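Trelport Shared Kitchen
Move-out and handover inspection, Unit 8
Inspector: Hilde Smits
Date: 8th July
Next inspection: October

Mark each line OK, FIX or N/A. Comments go under the line they belong to.

ENTRY AND FLOOR
Door closes and latches: OK
Floor free of trip hazards: FIX
Mat by the door curls up at one corner. Tape it down or throw it out.
Exit sign lit: OK

FIRE SAFETY
Extinguisher on bracket, pin in place: OK
Extinguisher tag current: FIX
Tag has last year's date on it. Halász has been called and will bring a new one.
Fire blanket within reach of the cooktop: OK
Smoke alarm sounds on test: OK
Tested twice. Second press needed a full 5 seconds.

ELECTRICAL
Outlets near water trip on test: OK
Cords free of cuts and tape: FIX
Kettle cord is nicked near the plug. Kettle removed and tagged.
Panel labeled: OK
Breaker 11 is labeled "spare" but runs the hood fan. Corrected in pen.

COUNTER, SINK AND WALL
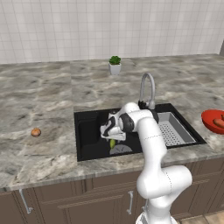
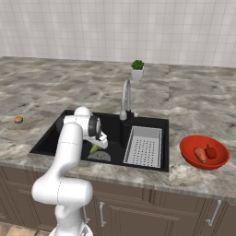 Sealant and grout come first in this part of the inspection because most of last year's repair money went there. Press along every joint with a thumb and write down anything soft. The marble counter has a seam in it to the left of the sink, so run a fingernail down the full length of it and check that it has no raised edge. Do the same along the line where the tile meets the stone. Kudley did the resealing in this unit and wants to hear of any gap before it is filled by someone else.

Counter seam level: OK
Tile grout sound: OK
Sealant at sink rim: FIX
Lifting at one back corner. Do not pick at it.
Drain clears within 30 seconds: OK
Shutoff valve turns by hand: FIX
Stiff. Opened and closed it several times and it is a little better, but it still needs a wrench for the last part of the turn. Same comment as last time.
Hot water not scalding at tap: OK

STORAGE
Cleaning products kept away from food: FIX
Fumitz degreaser was on the dry goods shelf. Moved to the lower cabinet.
Knives in rack or sheath: OK
Heavy pans below shoulder height: OK
First aid kit complete: FIX
No burn gel, and only the small bandages left.

FOLLOW-UP
Valve and sealant are to be done before the new tenant gets keys. The mat, the kettle and the first aid kit can be handled by the office. Leave a copy of this sheet inside the cabinet door and send the signed one to the Trelport front desk.

Signed: H. Smits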